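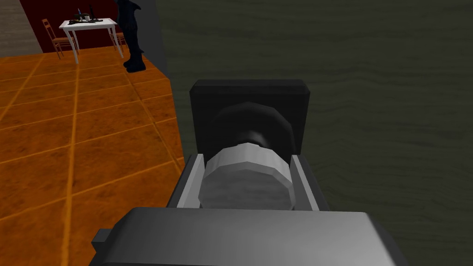

Teaching a robot to turn a knob, one bad demo at a time

Posted 2024-03-27

So I've now spent most of three weeks steering a simulated gripper through somebody's virtual kitchen, and my left thumb has opinions. A few of you asked how the knob stuff was going after my last post, and the short version is that I have 456 demos recorded, I threw out a painful number of them, and I finally like the way I drive the arm. The long version is the rest of this post (get a drink).

If you're new: I'm working on Adugna, a small project where we collect demonstrations by remote control and then train a policy to copy them. Everything runs in a simulator called Sarex. My part is to sit in a chair with a handheld controller, looking at the wrist camera and one wider view, and do the same chore over and over in slightly different ways. Pierina Donati does the training side. She gets my recordings in the morning and I get her complaints by lunch.

The chore this month is knobs. The fingers have to get around a gray cylinder about as wide as the gap will comfortably take, with a dark round knob behind it and a black block behind that, all in one line leading away from the wrist. Grab it, turn it, let go, back off. I could do that in my sleep with my real hand. With a controller it took me two days before I stopped clipping the edges with a fingertip.

Why the approach eats all your time

The turning is the easy part! What gets you is the last little stretch before the fingers close. From the wrist view, the gripper body takes up so much of the bottom of the picture that once you're close, you're mostly judging by the thin dark gaps on either side of the cylinder. If they look even, you're centered. If one has vanished, you're about to shove the thing sideways, and in Sarex a shove sideways gives you this awful little shudder as the contact solver tries to make sense of what you did.

I used to fix that by wiggling. Move left a hair, right a hair, left again, close. It works fine for finishing the task and it's terrible as a lesson, and Pierina figured out pretty fast what I was up to. Her first trained policy wiggled too. It would arrive at the knob, do a tiny nervous shimmy and then grab. She sent me the clip with no message attached, and I knew exactly whose shimmy it was.

So I now stop farther back, line up there, and come in straight. If I'm off when I arrive, I back all the way out and line up again, and I leave the backing out in the recording. We argued over that. I thought a recovery would confuse the training and wanted to cut them, and Pierina wanted to keep them, because the policy is going to be off-center sometimes too and it has to learn what to do about it from somewhere. We kept them. I'm coming around to her side, though I still trim the ones where I spent ages hunting for a good angle.
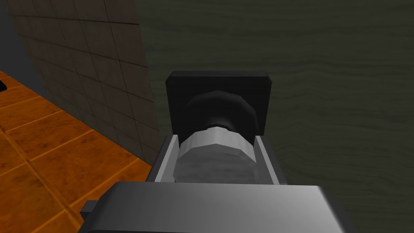 The other thing I had to unlearn was closing hard. On the Enley controller the trigger is analog, but there's so little resistance in it that I was squeezing all the way every single time, like I was braking for a deer. The grip looks the same on screen, pretty much. In the log it's a cliff, zero to full in one step, and when you then rotate the wrist the whole arm fights itself a bit. Pierina asked me to ramp the trigger slowly. I couldn't do it reliably by feel, so in the end I put a folded piece of foam behind the trigger. Very high tech. It cost me nothing and my grip curves look like gentle hills now.

Turning was a whole separate argument with my wrist. You've got two choices when you run out of comfortable twist: keep going with your elbow up by your ear, or let go, untwist and regrab. I did the elbow thing for a while and my shoulder hated me. Now I use the clutch button, which freezes the robot while I reset my own hand. The catch is that a clutch press shows up in the data as the arm sitting dead still halfway through a turn, and a policy that copies that will happily pause there too. Maybe forever, if you're unlucky. We strip those pauses out automatically, and the script for that is four lines long and took me an entire evening to get right (off by one, of course).

What got thrown out

I promised numbers last time, so okay. Of the 456, we kept 200 for the first training round. Another 191 went into a pile we call "maybe", which is mostly decent runs with a wobbly start or a release that dragged on the way out. The rest are gone, and good riddance.

I was kind of crushed when I saw how small the kept pile was. But a policy trained on the whole lot did worse in our tests than the one trained on the kept pile, and we ran it more than once to be sure, so I've stopped sulking. I do think a lot of the maybes could be saved by chopping off the first second or so. Pierina says she'll look at it when she has time, which means I'll be doing it.

The most common reason for a reject, by a mile, was the release. I'd get the turn done, feel pleased with myself, open the fingers and start pulling away before they were fully open. You can get away with that almost every time, and then once in a while the knob comes partway back with you. If you collect demos yourself, watch your own endings. I'd bet they're sloppier than your beginnings.

How I set up a session now

I do 16 runs and then I stand up. I tried longer blocks and my driving gets visibly worse toward the end, faster and flatter, all the same path. Sixteen is where I still care. Between blocks I walk over to Gullden, the bakery downstairs, or I just stare out the window, and then I watch two of my own runs played back at full speed before I start again. Watching them is a little like hearing your voice on a recording. You get used to it.

I also change where I start every few runs. Early on I had the arm coming in from almost the same spot every time because it was comfortable, and the policy learned that spot beautifully and fell apart anywhere else. Now I start from higher up, from lower down, from a bit to the side, sometimes with the wrist rolled the wrong way on purpose. It's slower and more annoying. I swear a lot more. The data's better.

And I talk out loud while I drive! I started doing it as a joke - "okay, lining up, going in, squeeze, squeeze, turn" - but it spaces out the stages so I don't smear them into each other. There's no audio in the recordings, thank goodness.

Some odds and ends, since I've been asked:

Headset or flat screen? Flat screen for me. I tried the headset for a couple of days and depth was much easier to judge, but I got queasy whenever I moved the arm quickly and looked down at the floor tiles going by. If your stomach is tougher than mine, go for it.

Do you need a fancy controller? I don't think so. Mine's got a foam wedge in it.

Could you just script it? For one knob in one place, sure, and I did write a scripted version the first week so we'd have something to compare to. It's smooth and lovely to look at, and it misses as soon as the approach starts from somewhere I hadn't planned for. I still use it to check that a new layout loads properly.

Next on my list is doing the same thing left-handed, to see if my habits carry over or if I grow a new set. After that Pierina wants drawers, and I've been told the handles are thin, so I'm going to go cut some more foam.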